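Campaign Finance Compliance Analyst
Cemari County Board of Elections
Office of Candidate Filings and Disclosure

Position type: Full time, term appointment with possibility of renewal
Location: Cemari County Administration Building, second floor
Reports to: Siu-fong Tsang, Deputy Director for Disclosure
Number of openings: Two
Application period: Closes at 5:00 p.m. on the last business day of August

About the Office

The Cemari County Board of Elections administers all federal, state and local elections held within the county and serves as the filing office for candidates for county, municipal and school district positions. The Office of Candidate Filings and Disclosure receives, reviews and publishes the campaign finance reports required of those candidates and of the political committees that support or oppose them.

During the last full election cycle the Office received 3,815 reports from 600 registered filers. These included candidate committees, slates, party central committees, ballot issue committees and independent expenditure filers. Of the reports reviewed, 141 were returned with a written request for amendment. All reports are posted to the public disclosure portal, where they may be searched by contributor, payee, date and office sought.

The Office is nonpartisan. Its staff members do not advise candidates on strategy, do not comment on the fundraising position of any campaign, and apply the same standards of review to every filer regardless of party, incumbency or the size of the committee.

Summary of the Position

The Board seeks two Campaign Finance Compliance Analysts to assist with the review of reports due before and after the general election. The analysts will examine filings for completeness and mathematical accuracy, compare reported contributions with applicable limits, prepare correspondence to treasurers, and respond to inquiries from filers, journalists and members of the public.

The work follows the statutory reporting calendar and is heaviest in the two weeks after each filing deadline. Applicants should expect extended hours during those periods, including the evening of each deadline, when the Office remains open until midnight to assist filers using the electronic system.

Duties and Responsibilities

Conduct desk reviews of campaign finance reports, including schedules of contributions, expenditures, loans, in-kind contributions and outstanding obligations.

Confirm that the opening cash balance of each report agrees with the closing balance of the report before it, and document any difference.

Identify contributions that appear to exceed the limits for a single contributor or that lack the required address, occupation or employer information.

Check itemization of contributions of $200 or more and of transfers between affiliated committees.

Draft requests for additional information and track responses through resolution or referral to the Board's counsel.

Prepare late filing notices and calculate fees under the schedule adopted by the Board.

Staff the public counter and telephone line on a rotating basis.

Assist with training sessions for new treasurers, including preparation of handouts and worked filing exercises.

Process requests for public records in accordance with state law and Board policy.

Perform related duties as assigned, including support for candidate registration and, on Election Day, service at the Board's main office from 6:00 a.m. until released by a supervisor.

Minimum Qualifications

A bachelor's degree in accounting, public administration, political science or a related field. Two years of experience in bookkeeping, auditing, paralegal work or government records may be substituted for two years of college.

One year of experience reviewing financial records or regulatory filings.

Working knowledge of spreadsheet software, including the ability to sort, filter and reconcile large sets of transactions.

Ability to write clear business letters with little revision.

Registration as a voter in the state, or eligibility to register, by the first day of employment.

Preferred Qualifications

Experience with a state or local election office, ethics commission or audit agency.

Familiarity with the Gremell electronic filing system, which the Board uses to receive all campaign finance reports. Training in the system is provided to those without prior experience.

Ability to read and speak a second language used by residents of the county. Bilingual applicants should state the language and level of fluency in the cover letter.

Restrictions on Political Activity

Employees of the Board may not hold or seek elective office, serve as an officer or treasurer of any political committee, make or solicit contributions to any candidate for an office appearing on the county ballot, or display campaign material at the workplace or on a vehicle parked at a county facility. These restrictions apply for the full term of appointment, including periods of leave.

Applicants must disclose any paid or unpaid position held with a campaign or political committee during the past four years. Past activity does not by itself disqualify an applicant. An analyst may not review the reports of any committee with which the analyst or a member of the analyst's household has had such a connection, and those reports will be assigned to other staff.

Compensation and Benefits

The position is classified at Grade 11 of the county pay plan. The starting step depends on education and experience. Benefits include health, dental and vision coverage from the first day of the month after hire, participation in the county retirement plan, paid holidays, and annual and sick leave earned each pay period. Election Day is a regular workday for all Board employees. Compensatory time or overtime is provided for hours worked beyond the standard week, in keeping with county personnel rules.

Employees may buy a discounted transit pass through payroll deduction. Parking at the Goossens Street garage is available at the employee rate, subject to space.
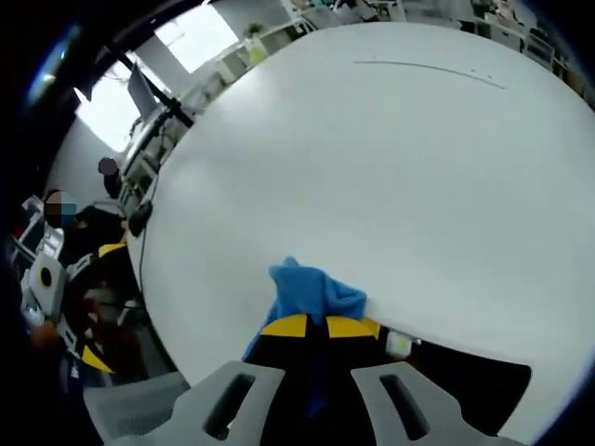 Selection Process

Applications will be screened by the Human Resources Division for minimum qualifications. Those found eligible will be invited to complete a written exercise of ninety minutes, held at the Board's office. The exercise consists of a sample campaign finance report containing errors and omissions, together with a summary of the relevant rules. Applicants will be asked to list the problems they find and to draft a letter to the committee's treasurer. Calculators are provided. Personal telephones and computers may not be used.

Applicants who receive a passing score will be interviewed by a panel made up of Siu-fong Tsang, Deputy Director for Disclosure; Kai-wen Kwok, Senior Compliance Analyst; and Yurani Ayala of the Human Resources Division. Interviews last forty-five minutes, and the same questions are put to each applicant.

An offer of employment is conditional on a criminal background check, verification of education, and a signed statement accepting the restrictions on political activity described in this notice.

How to Apply

A complete application consists of the following:

County employment application form, signed
Cover letter of no more than two pages
Resume
Names and telephone numbers of three professional references
Statement of past political activity, on the form supplied by the Board

Applications may be submitted through the county employment portal, by mail, or in person at the public counter between 8:30 a.m. and 4:30 p.m. Mailed applications must be received by the closing date; a postmark is not sufficient. Incomplete applications will not be forwarded to the panel, and materials will not be returned.

Questions about the duties of the position may be directed to Kai-wen Kwok. Questions about the application form, pay or benefits may be directed to Yurani Ayala. Both may be reached through the Board's main telephone line during business hours. Members of the selection panel will not discuss individual applications while the process is under way.

Equal Opportunity and Accommodation

Cemari County is an equal opportunity employer. Applicants who need an accommodation for the written exercise or the interview should notify the Human Resources Division at least five business days before the scheduled session. Large print and screen reader versions of the exercise are available on request.

Current county employees applying for this position must notify their present supervisor before the interview stage. Eligible applicants who are not selected will remain on the eligibility list for one year and may be contacted if a further vacancy occurs in the Office.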